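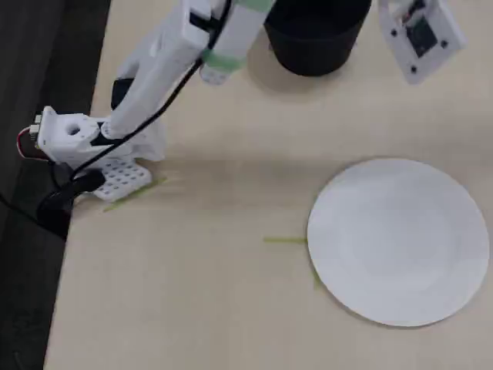 4.2 Clearing the table

Most studies of household tidying begin with the cupboard. We began with the table, on the grounds that this is where things are put down by people who mean to come back. Our diary households logged 312 clearings, and the plate was usually dealt with first. Small items fared worse. A scrap of green would outlast two meals and a change of tablecloth. 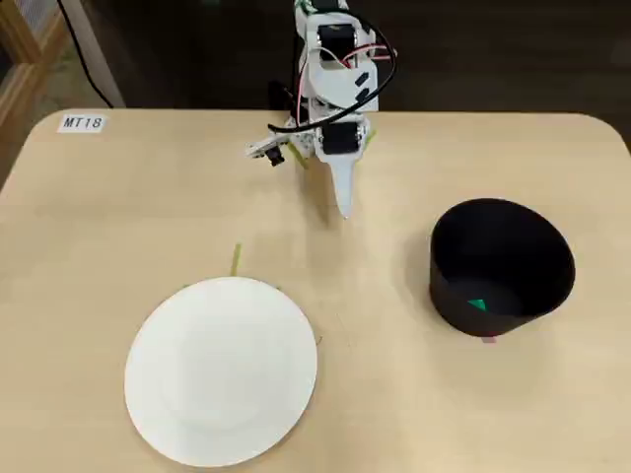

Prokopenko calls such leftovers "residents", and the word has stuck, as have several of the leftovers. In 26 of the logged clearings the diarist recorded the table as finished and then listed what was still on it.

Containers made matters worse. A bowl or pot within reach is taken as permission to stop deciding – the item goes in and the question of where it belongs is put off until Monday.

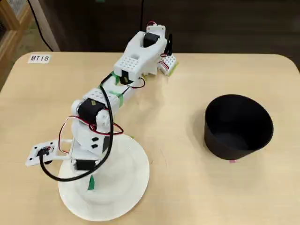
Figure 3. Pale table with plate and dark bowl.

The Jikine households, who kept no such vessel, cleared more slowly and complained more. They also lost fewer teaspoons. We had hoped for a grander finding. 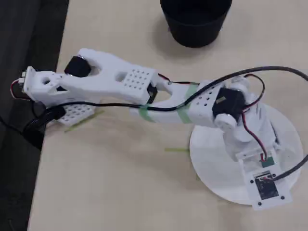

Christodoulou objects that a pot left on a table has already been tidied, in its owner's eyes, and that counting it as clutter tells us more about the researchers than the household. We accept the point, with some reluctance, and have coded pots separately from here on.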